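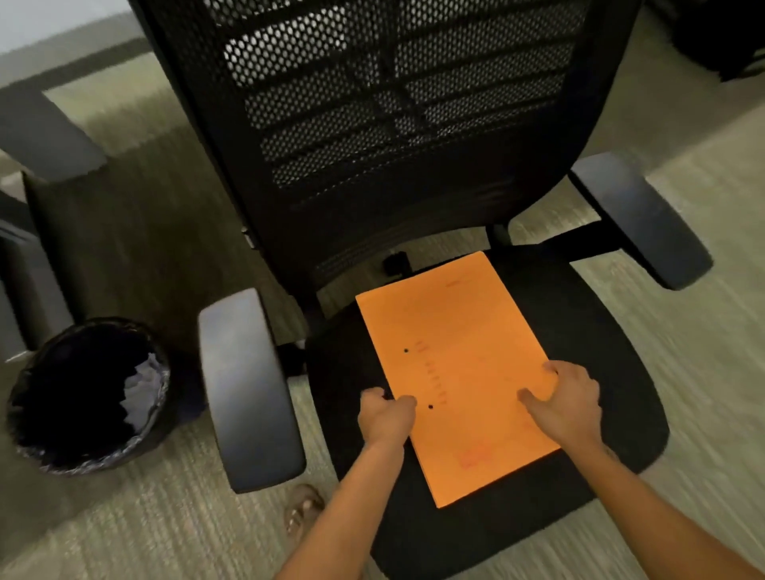 Procedure at Tiongson Records called for two signatures on any orange envelope. Shiela Ocampo had one, her own. The second belonged to Digby Prendergast, whose chair was vacant at 9 and still vacant when the heating shut off.

She applied the fallback in section 2: leave the item on the seat, squared to the backrest, where the recipient cannot sit without moving it. The desk was not permitted. Desks had lost 300 items since December.

The chair was a standard issue model, black mesh, two black armrests. She held the envelope by its left edge and corrected the angle – it drifted – then corrected it again. The red stamp stayed toward the front.

In the log she wrote: Delivered to chair. Under Condition of recipient she wrote: Pending.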